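Cleaning Contracts Should Be Priced by Use

Ratree Chaiyaporn
10 June 2021

Most office cleaning contracts still fix a price per square foot and a number of visits per week. The method is easy to tender and easy to audit. It also assumes that a floor used by 70 people needs the same work as a floor used by 7, which has been plainly wrong for over a year.

Our building at Mudari has 968 desks on 5 floors. Badge records show that two of those floors have been nearly unused since last summer. Both were vacuumed nightly under the Gazi contract, at full rate, while the restrooms by the main entrance ran out of soap before noon.
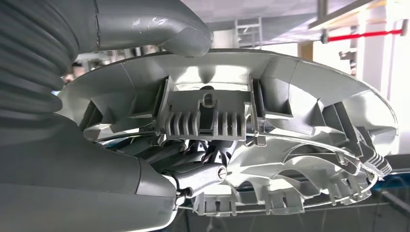
Ribbed underside of a round gray plastic housing.

The usual objection is that occupancy data is unreliable. It is, to a degree. Badge counts miss people who move between floors, and desk sensors report a coat on a chair as an absence. But a contract does not need exact figures. It needs three or four bands per floor, reviewed monthly, with a fixed price for each band. Proteck offered us terms of this kind in its last bid, and the schedule ran to two pages.

A second objection concerns staff hours, and I take it more seriously. If the work drops, cleaners should not carry the loss. A minimum monthly payment, set at roughly 70 percent of the full rate, would cover this. Vimia rejected the idea as too costly. I think the figure is fair, and I would write it into any contract that starts in July.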